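Suleiman Danladi's new military thriller, *The Harnel Passage*, goes on sale 7th August in paperback and e-book. It is the second outing for Captain Enari and the salvage crew of the *Simiyu*, who first appeared in last year's *Cold Anchor*.

The new book opens with a navy patrol submarine failing to report in from the strait north of Penia, an island republic claimed by two of its larger neighbours. Enari's crew of 14 is hired to find the wreck before either side's fleet can reach it. They have five days, one working submersible and a government liaison who won't say what the submarine was carrying.

Danladi wrote the first draft in longhand and cut 80 pages from it in March, including a subplot set ashore in Penia's capital. Some of that material may turn up in a third book, which he has started but not yet titled.
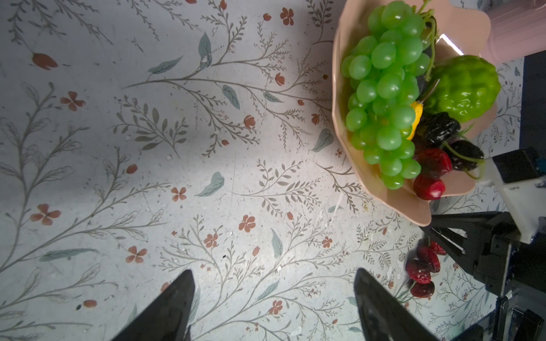
*A pink bowl of artificial fruit on a botanical-print tabletop.*

Readers of *Cold Anchor* will notice a change in pace. The first book spent much of its length in port, while *The Harnel Passage* is at sea by the second chapter and stays there. The naval scenes are told from both sides, with several chapters given to a frigate commander who has doubts about her orders.

The first printing is 630 copies, with more to follow if pre-orders hold up. Signed copies can be ordered through independent bookshops until stock runs out. An audiobook is being recorded and will be released later, and *Cold Anchor* has been reissued with a new cover to match the sequel.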